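4.2 What tenants told us about small household tasks

We began this part of the study expecting to hear mostly about stairs. Earlier work on aging in rented homes had led us there, and the questionnaire we mailed to 3000 households in Stistdale gave stairs, bathtubs and front steps a full page of their own. The tenants who wrote back, 568 of them in all, dutifully filled in that page, and then a good many turned the sheet over and wrote to us about something else. They wrote about jar lids and window latches, about the chain on the ceiling lamp, and about the awning over the balcony that had stayed rolled up for two summers running. It is these notes on the back of the sheet that we would like to dwell on for a while.

The awnings deserve a word of background. On the Michalík estate every south-facing apartment was built with one, worked by a long metal rod with a crank at the bottom end. Wuvitz, the housing association that manages the estate, replaced the fabric some years ago but kept the rods. Tenants spoke of them with a mixture of fondness and irritation. One woman had wrapped the grip of hers in an old sock, and was rather proud of it. Another tenant let her grandson wind the awning down in April and left it there until fall - "rain or no rain," as she put it to us over coffee.

Trash came up nearly as often. The bags given out on the estate are thin and close with a knot, and the knot is where the trouble starts for people with sore thumbs. Figure 3 shows a crank, a rod and a bag, the three kinds of hold that we kept coming back to in our coding of the notes.

Figure 3. Holds on everyday items: (a) a bent metal crank, held at the grip; (b) a thin metal rod, held near its bend; (c) a clear plastic bag with blue contents.
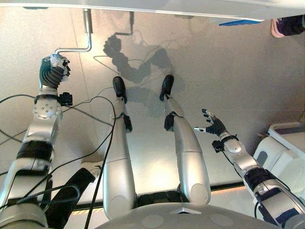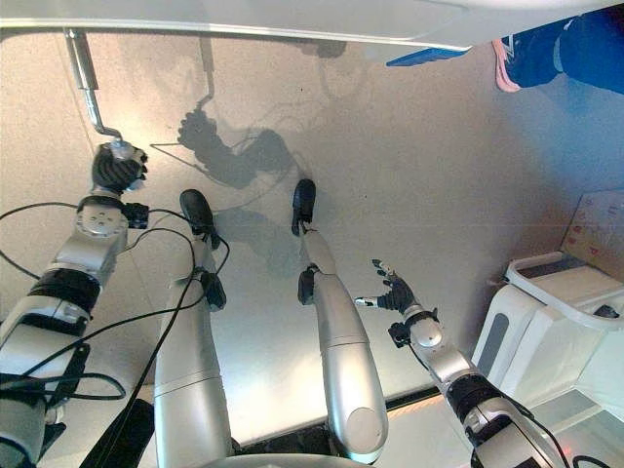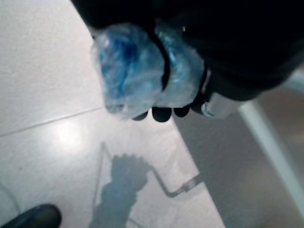 This page was last modified on October 20, 2020.

The 19 home interviews, all carried out by Natsumi Koyama, let us ask more about how people had come to manage. What struck us on reading the transcripts was how seldom anyone had asked for help. A stiff crank was seen as a thing one lived with, like a drafty hallway, and hardly worth a call to the office. Several tenants did not know that Wuvitz would oil the gear free of charge, and two of them asked for the phone number on the spot.

We also went through the diaries kept in Evari, the simple logging tool described in Section 3. Of the 3612 entries, the longest and liveliest were often about the smallest matters. People would pass over a whole trip to the doctor in half a line and then spend a paragraph on a cupboard door. We have tried not to read too much into this, as a diary is also a place to grumble, and grumbling is part of the pleasure of keeping one. Still, the entries agree well with the notes on the questionnaires, and they helped us sort the tasks into those that people had given up, those they put off, and those they had found some way around.

The last of these groups is the largest, and we take it up next, together with the question of whether a way around that works nicely at seventy is still of much use ten years later.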